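Assistance Kalex > Poste à deux bras > Pinces
Ticket : la pince gauche se relâche en pleine prise (erreur de surcharge)
Statut : résolu, surveillance en cours
Ouvert par : Tamara Ardeleanu, atelier Jimau
Matériel : deux bras Kalex, pinces Geson, pilote Cozma

Message initial

Bonjour à toute l'équipe !

D'abord, un grand bravo pour la dernière mise à jour du pilote Cozma, les trajectoires sont d'une douceur incroyable et on s'amuse énormément avec. Mais j'ai une panne bien étrange à vous soumettre, et je suis très curieuse de savoir ce que vous en pensez.

On travaille sur la manipulation de vêtements souples posés sur un support gris rembourré. En ce moment c'est un vêtement rouge à bandes blanches, parfait pour nous parce qu'il fait des plis impossibles. La tâche : pincer le tissu, soulever, reposer plus loin. Le bras droit s'en sort magnifiquement. Le gauche démarre bien, puis au bout de 54 secondes de cycle la pince lâche tout, le couple tombe à zéro et le journal affiche :

pince_gauche : SURCHARGE, couple désactivé
pince_gauche : position demandée non atteinte
bus gauche : 3 nouvelles tentatives, réponse OK

Le bras lui-même reste sous tension et tient sa position, il n'y a que la pince qui abandonne. Si je relance le pilote, tout repart comme si de rien n'était, et la panne revient au même endroit du cycle.

Position de départ utilisée pour tous les essais, doigts ouverts, les deux bras vers l'avant : 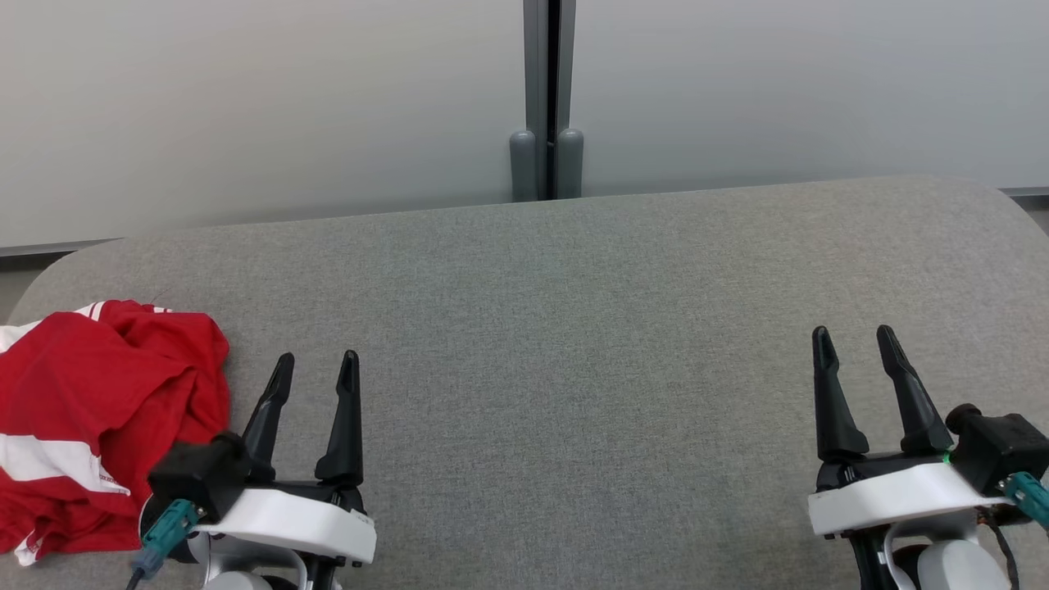
Déjà essayé de mon côté : redémarrage complet, recalibrage des deux pinces, connecteurs débranchés puis rebranchés côté moteur. Aucun changement. J'ai aussi lancé le cycle à vide, sans tissu entre les doigts, et là aucune erreur pendant tout l'après-midi !

Côté sécurité, je signale quand même que la pince s'est rouverte une fois pendant que j'avais la main dans la zone. Pas de bobo, mais depuis on coupe l'alimentation avant de toucher au vêtement.

Tamara

Réponse du support Kalex

Bonjour Tamara,

Merci pour ce ticket si complet, ça fait gagner un temps fou. Très bon réflexe pour la coupure d'alimentation, gardez-le jusqu'à la clôture.

L'absence d'erreur à vide nous oriente vers la consigne de fermeture. Pouvez-vous nous envoyer le fichier de calibrage des deux côtés, et relever le courant de la pince pendant que les doigts serrent le tissu ? Essayez aussi d'échanger les câbles moteur gauche et droit, hors tension.

Suivi, Tamara

Câbles échangés : la panne reste à gauche. Donc ni le câble ni le connecteur, youpi, une piste de moins !

Pour le courant, c'est passionnant. À droite il monte à la prise puis redescend tout de suite. À gauche il monte et reste collé au plafond jusqu'à la coupure. J'ai refait la prise sur la bande blanche, toujours au même endroit du vêtement, pour que les relevés soient comparables.
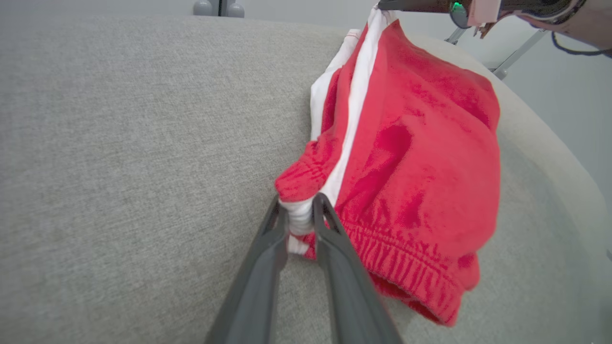

J'ai ensuite ouvert les deux fichiers de calibrage côte à côte, et il y a bien une différence : la valeur « fermé » de la pince gauche est plus basse que la butée mécanique. Le moteur cherche donc à fermer au-delà de ce qui est possible. À vide, les doigts arrivent en contact et l'écart restant est trop petit pour déclencher la protection. Avec du tissu entre les deux, l'écart grandit, le moteur force, et la protection finit par couper. Je suis ravie d'avoir enfin compris !

Reste une question : pourquoi mon recalibrage n'a-t-il rien corrigé ?

Réponse du support Kalex

Superbe analyse, on confirme. Pour le recalibrage, Cozma lit d'abord le fichier du profil utilisateur et ignore le nouveau s'il existe déjà un ancien. C'est un défaut de notre côté, il est enregistré.

En attendant :
Arrêter le pilote et couper l'alimentation des bras.
Supprimer l'ancien calibrage du profil.
Remettre sous tension, recalibrer la pince gauche sans pousser sur les doigts en fin de course.
Limiter le couple de fermeture à 60 % dans les réglages Geson.

Suivi, Tamara

Fait vendredi matin. J'ai laissé tourner 2 heures avec le même vêtement et pas une seule surcharge ! Le courant à gauche a maintenant la même allure qu'à droite, c'est un vrai plaisir à regarder. À 60 % la prise tient très bien sur ce tissu, je testerai plus épais la semaine prochaine.

Deux petites demandes : un avertissement au démarrage quand deux calibrages coexistent, et un message d'erreur qui donne la consigne en plus de la position. Ça m'aurait mise sur la voie dès le premier essai.

Je laisse le ticket ouvert jusqu'à la version corrigée prévue en juin. Merci mille fois pour votre réactivité !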